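The little tablet that won't sit still

A reader's guide to the Krūmiņa reading slate, and why a small screen has taken over my kitchen, my train seat and my bedside table

12/11/2020

I have a drawer full of gadgets that I loved for a fortnight. The Krūmiņa slate has been out of its box since March and hasn't been near the drawer once, and I am still finding new things to like about it! 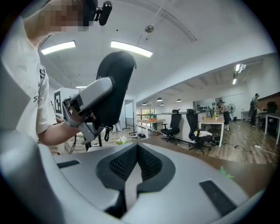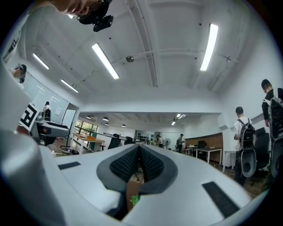 It's a tablet for reading and scribbling, with a grey paper-like screen and no colour at all. The price is £370, the pen is in the box, and there are two buttons on the whole thing: one wakes it up and the other turns the page. I had expected to miss a proper touchscreen with everything on it. What I missed, for the first four days or so, was the clock in the corner. Then I found the setting for that too.

The screen is where the money has gone. My old reader left a ghost of the last page behind the new one, a faint grey smudge of somebody else's paragraph, and the slate clears it away completely. I read in the garden until late September with the sun right on it, and the words stayed as crisp as they would in a paperback. Indoors there's a front light that goes from candle to desk lamp, and you change it by sliding a finger up the left edge (lovely, once you stop doing it by accident).

Writing on it is better still. There's a slight drag under the pen, like a soft pencil on cheap paper, and the line turns up so quickly that my hand forgot about it within a page. I've filled notebook after notebook with shopping lists, half a short story and the plan for a shed. The search will read handwriting, even mine, though it is convinced that I keep writing "bees" when I mean "beer".

Battery life is the sort you stop thinking about. I took the slate to Plosgate for a long weekend with no charger, read two novels, drew the harbour badly several times and came home with plenty left.

Now for the grumbles. The case that comes with it is a thin felt sleeve with no flap, and the slate slides out of it if you so much as look at it sideways. Naltstead, the small firm that makes a folding cover for it, has done a much nicer job, with a loop that really holds the pen. Moving files over is also clumsier than it ought to be. You can use a cable, or you can use the Markwood app, and the app likes to ask you to sign in again just as you're running for a train. An update last month made this less frequent. It still caught me on Tuesday.

And storage is fixed. There's no card slot, so anyone who lives among huge scanned manuals should think hard before buying. For ordinary books it's a non-issue. I have 920 of them on mine, including a great many I will never read, and the library screen scrolls through the lot without a stutter.

What I like best is how dull it is in company. It doesn't ping, it doesn't light up on the table during supper, and it can't show me the news. I pick it up to check a recipe and put it down having checked a recipe. I pick it up at bedtime meaning to read one chapter and, well, that part hasn't improved at all. I was up until two last night with a history of lighthouses, and I've already put the sequel on for the weekend.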